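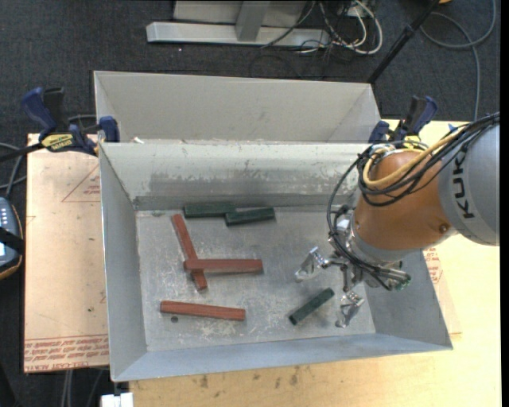
Red and green blocks in the gray metal bin.

Pondeck Winter Enduro – FAQ
Last updated 17 November 2019

More questions than we can answer one by one, so read this first pls.

When do entries close?
First Friday in December. No late entries, not even for returning teams.

How many riders per team?
Two or three. All of them have to sign on in person with license and ID. Reserve riders ok if named on the form.

What bikes are allowed?
Anything up to 931 cc in Open. Singles have their own class. Electric – not this year.

Is there a noise test?
Yes, at scrutineering. Fail and you can come back once. Bring your spare can.

Can we run tire warmers?
In the pit box only. Bring your own extension cords, the ones in the boxes are too short. Generators go outside behind the wall.

Who supplies the fuel?
You do. Sealed metal cans, team number on the side. No refueling with a rider on the bike.

How many grid spots?
42. After that there's a reserve list, in order of payment.

My transponder from the Gretus round, does it still work?
Should do. Charge it overnight and check with Zahira Rondonuwu in timing when you get there.

Camping?
Paddock gate opens Friday noon. No fires on the asphalt. Showers are by turn 3, hot water is hit and miss.

Refunds?
Full refund untill entries close, then half. Email Afiq Siregar, dont message the Facebook page.

Can I bring my dog?
On a leash, paddock only. Not in pit lane.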